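# Entrance and floor-level storage: gallery

Compiled by Gwenllian Samuel, 7 Dec 2022

The notes on this page cover the small furniture and footwear storage at the Clullberg flat, a two-room let on the second floor of the Jornero building. The flat was refitted in July. The work was limited to what stands on or near the floor: carpet, shoe rack, door mat, coat hooks and the strip of wall behind them. Kitchen and bathroom are dealt with on their own pages.

Readers who only want the measurements should go to the end. The middle part is about how the rack is loaded and kept, and it is longer than the subject probably deserves.

## Layout

The front door opens inwards and to the left. The rack had to be placed outside the swing of the door, which ruled out the wall most people would choose. Ehsan Esfahani drew three positions on the plan and the second was adopted. It puts the rack on the carpet side of the threshold, so outdoor shoes are taken off on the mat and carried one step. House slippers live on the rack. Outdoor shoes go in the cupboard behind the door once they have dried.

Two earlier arrangements are worth recording. In the first, everything went in the cupboard, slippers included. The cupboard door was left open most of the time and fouled the front door. In the second, slippers were kept in a fabric box under the coat hooks. They were seldom put back as pairs, and the box lost its shape after a few weeks.

## The rack

The rack is a low unit. It was chosen from the Primura range on height alone, as the sill of the inner window comes down a long way and a taller piece would have stood across it. The shelf is a single board with no lip at the front. A lip had been considered, but grit collects behind one and it makes sweeping the board slower.

Footwear is stored in pairs, straps up, soles flat on the board. Toes may point in any direction. Sânziana Moldovan asked for a rule on this point and none was agreed.
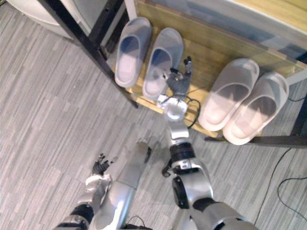 *Lower shelf, light wood in a black metal frame: light grey slides on the left, white slides on the right, set at an angle. Striped grey carpet beneath.*

The usual load is two pairs. A third will go on if the others are set straight and close together, though the gap is useful and we prefer to keep it. A slipper placed at an angle takes up more of the board than its own width, and its sole may end up over the metal bar. It does no harm there for a day or so. Left longer, a soft sole can take a crease from the edge of the bar, and the crease is slow to come out.

Slides were preferred to closed slippers for guests. They fit a wider range of feet, they can be put on without bending down, and they wipe clean. The drawback is noise on the hard floor of the kitchen. Shahab Ghaffari, who has the flat below, has not raised it.

## Top panel

The upper surface of the unit is used for keys, post and nothing else. It shows fingerprints and needs wiping more often than the shelf. A damp cloth is enough, followed by a dry one. Spray cleaner should be put on the cloth and kept away from the panel edges, where it runs down on to the metal and leaves marks.

No plants. A pot was kept on top for most of the summer and the saucer left a ring of scale which took two attempts with vinegar to shift.

## Carpet

The carpet was supplied by Ahmadpour and laid by Keyvan Dehghan in one morning. The streaks were chosen for practical reasons. A plain grey sample was tried first on the same spot, and every piece of fluff could be seen on it from the doorway. On the streaked pattern small debris is much harder to make out, so the vacuuming is done to a fixed timetable and does not wait for the floor to look dirty.

Notes on the laying:

- The pattern has a direction. Offcuts for repair are marked on the back with an arrow.
- The joint at the threshold is covered by a metal strip, screwed down. Glue was used first and lifted.
- The underlay stops short of the strip, so the carpet can be tucked under without a ridge.

Furniture legs leave dents. The rack is light enough to lift with one hand when it is empty, and it is moved sideways by the width of a leg every few weeks. Existing dents are treated with an ice cube left to melt, then brushed up with a stiff nail brush. A second application is sometimes needed. The rack should be lifted and never dragged, as the ends of the metal legs will catch the loops.

## Cleaning routine

Weekly:

1. Take the slippers off the rack and knock the soles together outside.
2. Brush the shelf towards the front with a dry hand brush.
3. Wipe the shelf along the grain with a cloth wrung out hard.
4. Vacuum under the rack with the narrow nozzle, working from the wall outwards.
5. Put the slippers back in pairs once the board is dry.

Monthly, the frame is wiped and the screws are checked. One of them, at the back on the left, works loose. It has been removed once and refitted with a spring washer, and it now needs a quarter turn at most.

The slides are washed by hand in warm water with a little washing-up liquid. They are dried standing on their sides, away from the radiator. The grey ones went through the washing machine once, on a cool cycle in a net bag, and came out clean and slightly stiffer. It has not been repeated.

## Points still open

The hooks are set too high for visiting children. A lower rail has been priced but not ordered.

The mat moves. Rubber mesh cut to size improved matters on the hard side of the threshold and made no difference on the carpet side. Ehsan Esfahani suggests a recessed mat, which would mean cutting into the floor, and the lease would have to be looked at first.

The light above the door throws the shadow of the coats across the rack in the evening, and pairs are hard to tell apart by colour. A small battery lamp under the top panel would deal with it. Gwenllian has one from the old flat and will try it when she finds the bracket.

There is also the matter of a shoe horn. It hung from the side post on a loop of string until the string wore through. It now lies on top with the keys, contrary to the rule given earlier on this page.

## Measurements and records

| Item | Entry |
|---|---|
| Rack, source | Primura |
| Rack, width | 514 mm |
| Clear gap between rack and wall | 20 mm |
| Usual load, lower shelf | 2 pairs |
| Carpet, source | Ahmadpour |
| Carpet, laid by | Keyvan Dehghan |
| Offcuts kept | 2, in the cupboard behind the door |

The width was taken across the outside of the posts with a steel rule. The gap at the back is needed for the skirting board and for the hose of the vacuum cleaner, which will not go in if the rack is pushed any closer.

Corrections to the table should go to Gwenllian Samuel. Sânziana Moldovan holds the paper copy of the plan, with all three rack positions drawn on it, and the receipt for the threshold strip.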